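Mirjana Dervishi
Sep 5, 2025

1/ Somebody sent me yet another "paper planners make you 23% more productive" post. I have used paper for years and I like it. I still don't buy the number. A few thoughts, most of them grumpy.

2/ First, 23% of what? Emails sent? Dinners cooked? The post links to a blog, the blog links to a planner company called Fikola, and Fikola links to a page that no longer loads. That's the whole trail. I followed it so you don't have to.

3/ Second, the people in these "studies" always seem to have picked paper themselves. If you're the kind of person who buys a planner in May and is still filling it in come September, you were probably going to pay the gas bill on time anyway.

4/ My own system is a sheet of paper, folded. Costs next to nothing. No stickers, no habit tracker, no box asking what I'm grateful for.
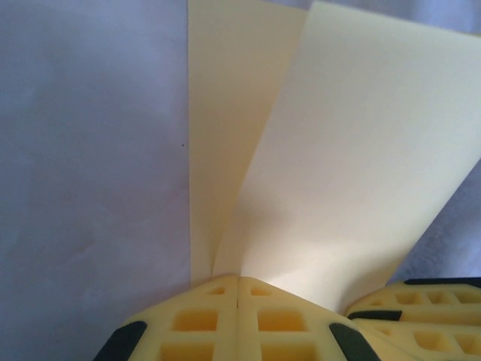
Cream paper, one fold. Retail value: come on.

5/ Elvira Mamani asked in the replies whether writing by hand helps you remember things. Maybe! I've seen that claim made well and made badly. Remembering that I need to call the dentist has never been my trouble. Calling the dentist is my trouble.

6/ Then there's the app crowd, who are no better. I gave Rulo 15 minutes of setup before I had put in one single task. It wanted my "energy pattern." It wanted to know my "season of life." I wanted to write down "buy lightbulbs."

7/ And a word about prices. A Fikola refill is thinner than last year's and costs more, and the reviews call it "streamlined." Fewer pages is fewer pages.

8/ What would change my mind? Take a few hundred people who don't care either way. Give half of them planners at random. Check back in a year, and count the ones who quit. If somebody has done this properly, send me the link and I'll read it, footnotes too.

9/ Until then my rules are pretty dull. Four things on the list, tops. If something gets copied over three times, I do it that day or cross it out for good. Most get crossed out. I've missed very few of them.

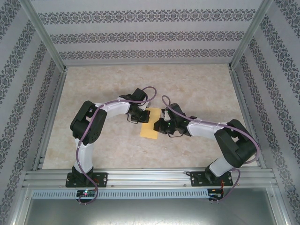 10/ Replies, since a few of you asked the same things

Yes, I've tried bullet journaling. The index needed its own index.

No, I'm not sponsored by anyone, as you may have guessed from the tone.

Eleni Spahić: the pen is whatever the bank gave me. It skips on cold mornings and I'm keeping it.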